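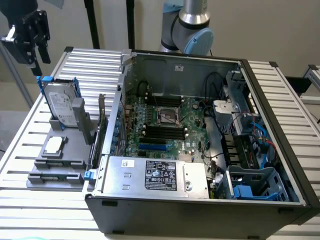

Datenlöschung vor der Weitergabe gebrauchter Geräte

22. Oktober 2020

Wer ein Notebook, ein Tablet oder ein Mobiltelefon weitergibt, gibt in vielen Fällen auch Daten weiter. Im Rahmen meiner Tätigkeit in der Gerätebetreuung bei Adberg werde ich regelmäßig gefragt, welche Schritte vor einem Verkauf oder einer Rückgabe erforderlich sind. Die nachfolgenden Hinweise geben meine persönliche Auffassung wieder und ersetzen keine Rechtsberatung.

Zunächst ist zwischen dem Löschen von Dateien und dem Löschen eines Datenträgers zu unterscheiden. Das Leeren des Papierkorbs entfernt in der Regel lediglich den Verweis auf eine Datei. Der Inhalt bleibt oft lesbar, bis der betreffende Speicherbereich überschrieben wird. Auch eine Schnellformatierung ändert daran wenig.

Bei herkömmlichen Festplatten genügt nach meiner Erfahrung ein einmaliges vollständiges Überschreiben. Eine Platte mit 500 GB beansprucht dabei mehrere Stunden; der Vorgang sollte über Nacht und mit angeschlossenem Netzteil durchgeführt werden. Für SSDs ist das Überschreiben weniger geeignet, da der Controller die Schreibzugriffe selbst verteilt und einzelne Bereiche unberührt bleiben können. Vorzuziehen ist der Löschbefehl, den viele Hersteller über ein eigenes Dienstprogramm bereitstellen.

Mobiltelefone neuerer Bauart speichern ihre Daten überwiegend verschlüsselt. Durch das Zurücksetzen auf die Werkseinstellungen wird der Schlüssel verworfen. Vorher ist das Gerät jedoch vom Benutzerkonto abzumelden, andernfalls kann die Aktivierungssperre bestehen bleiben und der Käufer das Gerät nicht in Betrieb nehmen. SIM-Karte und Speicherkarte sind zu entnehmen.

Im Januar haben meine Kollegin Suryani Lau und ich 67 Rückläufer aus dem Projekt Drornura geprüft. Bei 46 Geräten war noch ein Benutzerkonto angemeldet, auf einigen lagen Gehaltsabrechnungen und private Fotos. Die betreffenden Personen wurden benachrichtigt, die Datenträger anschließend gelöscht. Seither verlangen wir bei jeder Rückgabe ein unterschriebenes Löschprotokoll mit Seriennummer, Verfahren und Datum.

Madalena Nogueira hat mich nach der Veröffentlichung meines letzten Beitrags auf Drucker und Multifunktionsgeräte hingewiesen. Der Hinweis ist berechtigt. Zahlreiche Modelle verfügen über einen internen Speicher, in dem Druckaufträge, Adressbücher und WLAN-Kennwörter abgelegt sein können. Die entsprechende Löschfunktion befindet sich meist im Wartungsmenü. Gleiches gilt für Router.

Lässt sich ein Datenträger nicht mehr ansprechen, bleibt die physische Vernichtung durch einen Fachbetrieb. Wir beauftragen hierfür die Firma Kanagaratnam und lassen uns die Vernichtung schriftlich bestätigen. Privatpersonen sollten vor der Abgabe bei einer Sammelstelle nachfragen, ob die Geräte dort verschlossen gelagert werden.

Ergänzungen zu einzelnen Herstellerprogrammen nehme ich gern über das Kontaktformular entgegen.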